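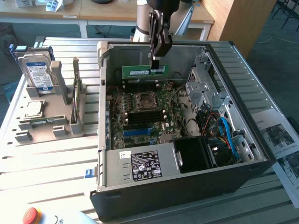
Courses > Building and Repair > Unit 3 > Handout: Memory

Print this page | E-mail this page

Unit 3 notes – putting memory in a desktop
Eyerusalem Ambaye, Clokville evening program
Revised 2/22/23

Okay, so this is the unit everyone looks forward to, and I do too! Memory is the friendliest part to handle in the whole machine. If you missed the session on power supplies, read those notes first and then come back, because I'm going to assume you know how to shut a tower down properly and get the side off.

Lay the case down so the open side faces the ceiling. I say this every term and every term somebody tries to do it standing up, with the board vertical and one hand holding the case still. Put it flat. The board then supports you when you press, and you can see both ends of the slot without crouching.

Before you touch anything: power cord out of the wall, hold the front button in for a few seconds, then put a bare hand on unpainted metal inside the case. The drive cage is good for this, and so is the housing of the power supply. Wear the wrist strap if you have one (there's a box of them by the Siltuvico bench, please put them back untangled).

How to hold the module

By the edges, and never by the gold contacts. The contacts are what meets the slot, and skin oil does them no favors. I like to hold mine along the top edge, long side level, contacts pointing straight down at the board, and get it lined up over the slot before I lower it at all. If you come in at a slant you'll be fighting it all the way.

Find the notch

There's a small gap in the row of contacts, a little off center, and a matching bump in the slot. If they don't line up, turn the module end for end. If they still don't line up, you have the wrong kind of memory – stop there and come get me. Desktop modules from different generations have the notch in different spots on purpose. My first one, back in 2004, I tried to persuade with my thumbs. It was an expensive evening.

Which slot?

On a board with four slots, two modules usually go in as a matched pair, and which two slots you use depends on the board. Look it up. The color coding helps when there is any, but plenty of office machines have all four in black, and then you want the manual or the printing on the board itself.

Pressing it in

Open the clips at the ends of the slot. Lower the module until it sits in the groove, then press down on both ends with your thumbs, evenly. It takes more push than you expect! You're listening for a click, and the clips should come up by themselves. If one end clicks and the other doesn't, take it out and start again.

Two other things while the side is off. Tuck stray cables clear of the slots and the fan. And if your practice tower has an empty processor socket, keep fingers, screws and sleeves away from it, as the contacts in there bend if you so much as look at them wrong.

For next time

Read the Lemma booklet through the part on startup beeps, and write down the slot order for the tower you're working on. Zaltdale students, your lab is room 144.

Contact the course office | Copyright Clokville evening program | Back to top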